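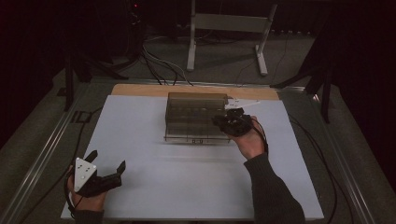 Fig. 1. The compartment box on the white board, with a few small white pieces beside it.

Home Guides Storage Contact
3 min read

Section 2 – Setting up your compartment box

I'm Marlene Sampaio, and I've sorted more fiddly bits into boxes than I care to admit (28 boxes in the Kekadby workroom alone!), so this is simply how I go about it. Yours may be a different size or colour, and the steps are the same.

1. Clear a patch of table and put down a white board or a big sheet of card. I love a white one for dark screws and clips. For pale pieces, use something darker, or you'll be hunting for them all afternoon.

2. Set the box down in the middle, long side towards you, and press gently on each corner. If it rocks, turn it round and try again.

3. Tip out one small handful at a time to the right of the box, or to the left if you're left-handed. Keep them close to the end of the box so your hand hasn't far to travel.

4. Spread the pieces flat and pull out anything cracked or bent.

5. Fill from the far row forwards. I used to start at the front and kept knocking things about with my sleeve – Sobia Jafri finally told me to turn it round, and it's so much nicer.

6. Stop when a compartment is 75% full. You want room to get a fingertip in.

7. Write your list as you go, row by row, and keep it with the box.

Note: smoky or tinted plastic hides more than you'd think, so label every row even if you can see the shapes through the sides.

Caution: don't pick the box up by one end once it's loaded. Both hands, please, and keep it level! Small parts are a choking hazard, so sweep the board before children or pets come in.

For spare label sheets, ask Wouter Geerts for part 1213. Lids and stacking are in Section 3.

Previous Next Back to top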